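Takeaway cup carriers and paper bags find a second round in Gatavley

25th January

A reuse shelf set up to keep takeaway packaging out of the bin in Gatavley has passed on 1241 items in its first 18 days, according to the woman who runs it.

Leonie Ruddock opened the shelf at the back of Harries, the homewares and alterations shop on Brider Street, at the start of the month. People drop off clean cup carriers, unused paper cups, carry bags and cardboard boxes. Cafés, market stallholders and anybody else who wants them can collect at no charge.

"I had a cupboard full of the carriers at home and I couldn't bring myself to throw them out," Ms Ruddock said. "They're good for one trip and then good for another six if you keep them flat and dry."

The moulded pulp carriers have been the most popular item by a wide margin. The bakery on the corner takes a bundle most mornings. A seedling grower from the Brerkholm end of town has been collecting them as well, and uses the cups of the carrier to stand small pots in on the way to market.

Ms Ruddock packs most of the orders herself. A typical one goes into a single bag with the carrier at the bottom, so the person collecting has one thing to pick up and the bag gets another use too.

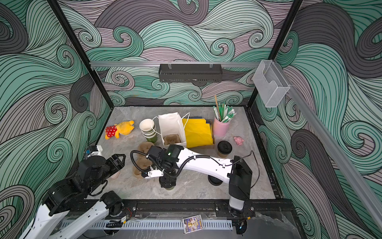 Cups are only accepted if they have never been used. Most come from offices and clubs that bought a sleeve for one event and had some left over. Harries has asked that they be handed over the counter and not left at the back door, after a bag of used cups was dumped there in the second week. Those went to landfill.

"Somebody meant well, I suppose," Ms Ruddock said. "But I can't wash a paper cup, and I can't give a café something that's been drunk out of."

The shop has lent the space until June. There is no charge for it, although Ms Ruddock pays for her own labels and twine and does the sweeping up.

What is being collected

Paper bags with handles are wanted in any size. They do not have to be plain. Bags left over from birthdays, weddings and New Year are welcome, and the printed ones tend to be chosen first by people who are giving something away. Torn handles are fine if the bag itself is sound, as the bag can be folded over and tied.

Cloth totes are accepted but there are already a lot of them. Ms Ruddock said she had 100 in the first week alone and has been using them to hold the carriers and the smaller paper goods. She would now like people to hang on to their totes unless they are willing to take something away in one.

Cardboard boxes are needed in small and medium sizes, with all their flaps. Large ones take up too much of the floor and should go in the kerbside recycling.

Folded cloths and fabric offcuts were not part of the original plan. They began turning up because Harries does alterations, and customers assumed the two went together. Ms Ruddock has decided to keep them. They are boxed by colour and go out as packing around crockery, or to anyone who wants them for cleaning. She asks that they be washed and folded before they are brought in.

Soft toys and other children's things are not collected. The op shop two doors down takes those, and will also take picture books and puzzles if all the pieces are there.

How an order is packed

The method has changed a few times since the start of the month. Carriers were first stacked in a box, but the bottom ones were squashed and the rough edges caught on each other when they were pulled apart. They now go into a bag lying on its side, where they can be slid in and out without being forced.

Bags are sorted into plain and printed. Cloths stay in their box with the flaps open until somebody asks for them, and the darker colours are kept under the lighter ones so that Ms Ruddock can see at a glance what she is running short of.

"It's not a system anybody would write a book about," she said. "I just got sick of digging."

Much of the sorting is done low down, with things spread out so that they can be reached from any side. Ms Ruddock said she had tried a trestle but found she kept knocking piles off the end of it.

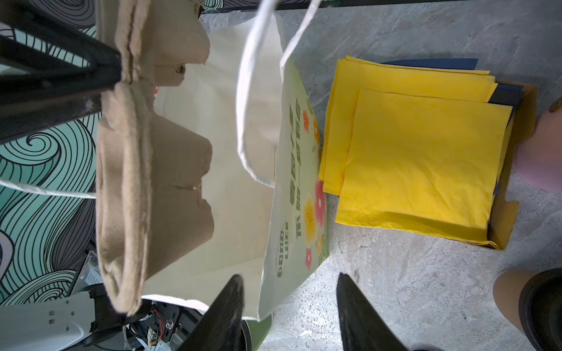
Cafés asked to sign up

Six businesses are now on the collection list – the bakery, three cafés, the fish and chip shop and the Saturday-style produce stall that trades from the hall car park. Ms Ruddock is hoping for more before winter, when hot drink sales pick up and the carriers come in faster than they go out.

Businesses on the list are sent a text message when there is enough to make a trip worthwhile. They are asked to collect by closing time the next day. Anything not collected goes back on the shelf for the public.

One café owner told her that he had stopped ordering new carriers altogether, although he keeps a box in reserve for busy mornings. Another was less sure, and said some customers had turned down a carrier that was not new. Ms Ruddock's answer was to go through every carrier before it leaves and pull out any with a coffee stain or a soft corner. The rejects are torn up for compost.

"If it looks second-hand, people won't put their drink in it," she said. "I don't blame them."

She has also been asked whether the shelf could take plastic lids and straws. For now it will not. There is nowhere to wash them, and the shop's lease does not allow food items to be cleaned in the back sink.

A second shelf at Brerkholm has been talked about. The hall there has a dry storeroom, and a few residents have offered to open it up one morning a week. Ms Ruddock said she would want to see the Gatavley shelf run through to June before agreeing to anything, and that whoever took on Brerkholm would need to have a car.

Parking at the rear of Harries is limited to one vehicle, and the neighbours have asked that engines be switched off during drop-offs. People with only a bag or two are encouraged to come through the front of the shop.

The shelf is open during normal shop hours. Items should be clean, dry and flattened if they will flatten. Cups must be handed over at the counter. Businesses wanting to join the collection list can leave their name and a mobile number with the staff at Harries, and Ms Ruddock will be in touch once she has worked out what they need and how often.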